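Notebook, sofa scene, demo collection in sim
Sunday, started 9:40

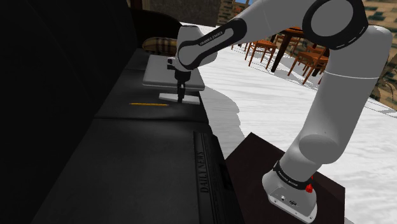 Marwa Belhaj wrote in the margin of the last entry that if we keep resetting the pencil to the same patch of cushion, the policy will learn the patch and forget the pencil. She wants the start poses spread out before any more episodes are recorded. Naima Bennani agreed and added that the newspaper should move too, even though it isn't a target in any of the current tasks.

Fair point. I went back over the reset script and the spread on the pencil was much smaller than I had written down. The range was in the config as centimeters and the loader read it as millimeters. So the set called Morsy-a has nearly no variation in pencil position. Keeping it, but renamed, and it does not go in the training mix until we decide what it is good for. Maybe as a sanity set for overfitting.

Setup today
Franka arm on the wood stand beside the black sofa, same living room as before. Stock two-finger gripper. Teleop with the hand controller, absolute orientation off. Recording joint positions, gripper width, end effector pose, the fixed view and the wrist view. Wrist view is still written at the lower rate, see under problems.

Task text for this block: "pick up the pencil and put it on the newspaper." The wording stays fixed for now. Marleny Taipe will write the paraphrases after the episodes are done so the operator doesn't drift toward one phrasing or another.

Reset changes made before recording
Pencil: position drawn over the whole rear seat cushion, minus a margin at the seam. Any yaw.
Newspaper: slides along the front cushion, small yaw only. With a large yaw it tips over the edge of the seat when physics starts, and the goal check then fails in a way that looks like operator error.
Pillow: left alone. It is plaid and soft looking but the collision body is a rigid box, and moving it made the pencil get stuck under one corner.
Gray slab and white plate: both still in as distractors. Random position, rejected if they cover the pencil.
Light: left alone today. One thing at a time.

Block 1
Recorded 40 episodes with me on the controller. Kept all but 4. The dropped ones:
- two where the pencil rolled into the gap at the seam and couldn't be reached
- one where I let go of the clutch by accident and the arm jumped
- one where the goal check fired while the pencil was still in the fingers, over the newspaper

The last one is a bug in the check. It only tests the distance from pencil to newspaper and never asks whether the gripper is open. Added a condition for gripper width above threshold and pencil speed near zero for half a second. Reran the check on the saved states of the kept episodes and they all still pass.

Grasping the pencil off the cushion is harder than off a table. The cushion is rigid in sim but the surface mesh has a slight crown, so near the front the pencil wants to roll. I found myself coming in slowly and pinching close to the middle. Elsa Sandberg does it differently, she goes in fast and grabs near one end, then lets it swing. Both work. I'd like both in the data, but labeled by operator so we can split later if the mixture turns out to hurt.

Break, then Block 2 from 1:15
Elsa on the controller, me watching the log. Her episodes are shorter than mine. She hardly pauses before closing the fingers. My pauses show up as long runs of near-zero action, and last month Nawal Slaoui found that the policy copies those and simply stops above the object. So for my episodes I'm trimming idle stretches before export. For Elsa's I'm leaving them as they are. The trim is done at export only, raw files stay whole.

Distractor contacts: we argued about whether to keep episodes where a finger brushes the slab on the way down. I kept them if the slab moved less than a finger width. Elsa would drop them all. Wrote a flag into the metadata (touched_distractor) so the choice can be made at training time. Naima, please check that the flag gets through the converter, I think it strips unknown keys.

Problems
1. Wrist view is written at half the rate of everything else. The converter repeats each image to fill the gaps. This is probably fine for slow approach moves and bad for the moment of closing. Fix is on Nelier's side, in the recorder. Sent them the log. Workaround is to run sim slower while recording, which makes teleop feel like syrup.
2. Controller drift after a long stretch without recalibrating. By the end of a block the hand is offset to the left. Recalibrate between blocks, and write it down when you do.
3. Pencil color. The yellow is very easy to find on black upholstery. A policy could do well here on color alone. Plan is to swap the pencil material for part of the set, and also try the lighter sofa from the Trirkum asset pack if the scale is right. The last sofa from there came in at the wrong size.
4. Black fingers over black cushion. In the fixed view it is hard even for me to judge finger height, and I lean on the shadow a lot. The wrist view helps. Don't know how much the policy will use it.

Totals
The set stands at 374 usable episodes across the sofa tasks, with the renamed Morsy-a left out. For the pencil-to-newspaper task alone we still want 70 more with the wide resets before the first training run. Marwa asked for a held-out group with pencil positions that never show up in training. I've blocked off the back left corner of the rear cushion for this, and the reset script now refuses to draw from there unless the eval switch is on.

To do
Export today's blocks under the name Plosunora-wide, with operator labels.
Unit check in the config loader so the centimeter mistake fails loudly.
Naima: converter and metadata keys.
Marleny: paraphrases, please include a few that say "paper" in place of "newspaper."
Ask Nawal which idle threshold she used. Mine is a guess.
Replay ten random episodes from the export and watch them all the way through before anyone trains on them.

Stopped at 5:20. Controller is on the charger, sim machine left on for the export.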